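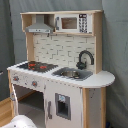 Vistier Play Furniture - Gallery - Musden kitchen

The Musden is the larger of the two play kitchens in the Vistier workshop range. It is catalog item 2866 and replaces the Samir, a narrower model with a straight counter and no shelf unit. The gallery page covers the assembled kitchen with the accessories that ship in the carton. Notes are by Wilfredo Fajardo, who drew the cabinet and the shelf. Page revised 2026-07-11.

Musden, natural wood and white
Upper shelf with range hood and microwave, tile-pattern backsplash, counter with cooktop and sink. The rounded end of the counter extends past the cabinet on the right.

Counter
The round end was drawn as a place for a second child to stand. On the Samir, two children at the counter meant both of them in front of the burners. The Musden counter is a single part, and the extension is fixed at the right. We have had requests for a left-hand version. It would need a different sink position and a second set of drilling patterns, and there are no plans to make one.

The extension is not a seat. It will take a plate, a mixing bowl and a child's elbows. If the kitchen is going into a classroom, use the wall bracket supplied in the hardware bag.

Cooktop
Printed black with red burner rings. There are no lights, sounds or batteries. The print sits under a clear coat and can be wiped with a damp cloth. Scouring pads will dull it. The red was darkened one step after the January run, when the first samples looked orange under shop lighting.

Sink
The basin is round stainless steel and rests in a gray insert. It lifts out for washing. The insert stays in place and should not be used to hold water. Replacement basins are stocked and ship without the insert. Owners of the Samir should note that the older basin has a wider lip and does not fit.

Range hood
Silver-gray, with a tapered body and a narrow chimney. It is fastened to the shelf and can be left off if the kitchen is to stand in a very low space, though the fasteners will then leave open holes. The buttons along the lower edge are for show.

Microwave
White, with a tinted window and a gray handle. The number pad is printed on the black panel. Earlier drawings had turning dials, and these were dropped in favor of the pad after most of the children in the trial room pressed the dials and ignored the turning.

Place the microwave in the right compartment before the top board is tightened. It will go in afterward, but the fit is close and the paint can mark.

Backsplash
The tile pattern is called Brikora in our parts list. It is a white brick layout with thin gray grout lines, printed on one panel. Make sure the printed face is toward the front before closing the uprights; this is the most common assembly error reported to us. Correcting it means taking the shelf unit off again.

Wood and paint
The wood parts are left pale. Some variation in grain between the uprights and the top board is normal and is not treated as a fault. Expect the natural parts to deepen in color over the first year near a window. White panels do not change at the same rate, so the contrast will increase.

Small chips in the white paint can be filled with the touch-up bottle, part 137. Shake it well, apply with the tip of a toothpick and leave it overnight. Do not sand the surrounding area.

Assembly
Allow 2 hours with one adult. Build the cabinet first, then fit the counter, the uprights and the backsplash, and finish with the shelf. Keep all screws a half turn loose until the shelf is on, then tighten from the bottom up. A powered driver on a high setting will strip the inserts. The kitchen should be moved by the cabinet and never lifted by the shelf or the round end of the counter.

Store the empty carton if you expect to move. The foam blocks are cut for this model, and a kitchen shipped without them tends to arrive with crushed corners.

Availability
The current run is 200 kitchens. Spare hardware bags, basins and backsplash panels are kept for the Musden. For the Samir, only hardware bags remain. When writing about a missing part, give the item number and the code stamped on the hardware bag - the carton label alone does not identify the run.

Next in gallery: Samir (discontinued)
Back to all play furniture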